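Robots in the kitchen

At Garkivano, a works canteen, the day starts at six in the morning. The cooks make 345 steamed buns before lunch. Moving hot buns one by one is slow work, and steam can burn your hands. Now a robot with two arms is learning to do part of it. It can use tongs, much as you would. 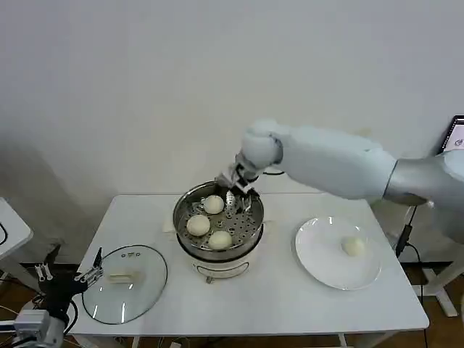

Tumelo Xaba has cooked there for years. She still mixes the dough and decides when the buns are ready – a robot can't taste them. She used to stand over the steamer all morning. These days she spends more time trying new fillings. 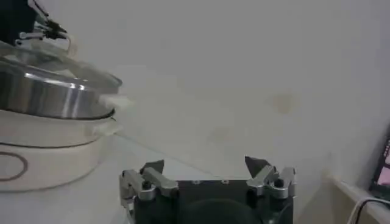 Her job has new parts too. She had to learn how to stop the robot safely and how to show it a task again. Some of the cooks worried they would lose their jobs. Their manager, Dirceu Bezerra, has kept everyone on, but other workplaces may choose differently.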